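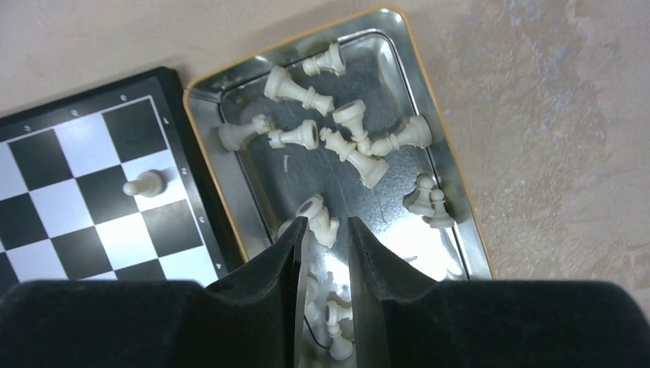
How do you teach a robot to set out a chessboard?

Setting out chess pieces is an easy job for most people. You look for the piece you want, pick it up and put it on its square. A robot arm can't do any of this until it has been given instructions, or until it has been shown.

Two ways to give a robot a job

The older way is to write a program. A person measures where everything is and types in each movement: go here, go down, close, go up. This works well in a factory where every part arrives in the same place. It works badly with a tray of chess pieces. The pieces lie at all angles, and they lie differently each time.

The other way is called teaching by demonstration. A person makes the robot do the job, and a computer records it. After many recordings, the computer looks for what they have in common.

Moving the arm

There are 2 main methods of demonstration.

In the first, you take hold of the arm and move it yourself. The motors are set so that they give way easily. You can feel the weight of the arm, and you can place the gripper (the robot's "hand") where you want it. One problem is that your own hands may get in front of the cameras.

In the second, you stay away from the arm and use remote control. This is called teleoperation. "Tele" comes from a Greek word meaning "far off", although you may be sitting only a metre away. You might hold a small copy of the robot arm, called a leader. When you bend the leader's elbow, the real arm, called the follower, bends its elbow too. When you squeeze the leader's handle, the follower's gripper closes.

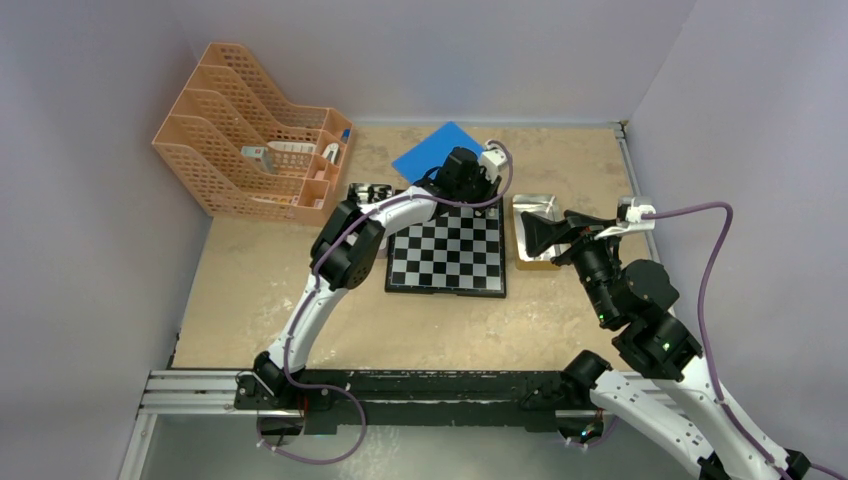
Two robot arms at a table with a chessboard. Each arm has a gripper at its end.

What gets written down

At our Starkness workshop each recording is called an episode. An episode starts when the person begins the job and stops when the job is done or has gone wrong. Many times a second, the computer stores:

– the angle of every joint in the arm
– how far open the gripper is
– a picture from each camera

A camera fixed near the table sees the whole layout. A camera close to the gripper sees much less, but it sees it in detail. It can show whether a pawn is between the fingers or next to them. The program needs both kinds of view.

Why once is not enough

Suppose the robot were shown the job only once, with the knight in one corner of the tray. It might learn to go to that corner every time, even when the knight was somewhere else. So the pieces are mixed up between episodes. The board may be turned a little as well. For the chess job, called Bunting, the plan is to record 99 episodes.

Mistakes can be useful too. If a piece slips and the person picks it up again, the recording shows the robot how to recover – but only if the person carries on calmly and finishes the job.

Some things are hard for a robot

Shiny metal reflects lamps, and a bright patch can hide the edge of a white piece. A piece lying on its side has to be turned before it will stand on its square. Pieces that touch each other may move together when one is pushed.

Try it yourself

You need 3 people, a bowl and 21 small objects such as buttons or dried beans. One person is the robot and wears a blindfold. One is the operator, who may only say "left", "right", "forward", "back", "up", "down", "open" and "close". The third writes down every word. Move one object out of the bowl and on to a saucer. Then mix up the bowl, read the same list of words aloud, and see where the robot's hand ends up.

Words to know

Gripper: the part of a robot that holds things.
Joint: a place where the arm can bend or turn.
Episode: one recording of one try at a job.
Teleoperation: working a machine by remote control.

Page last checked: Wed 22 April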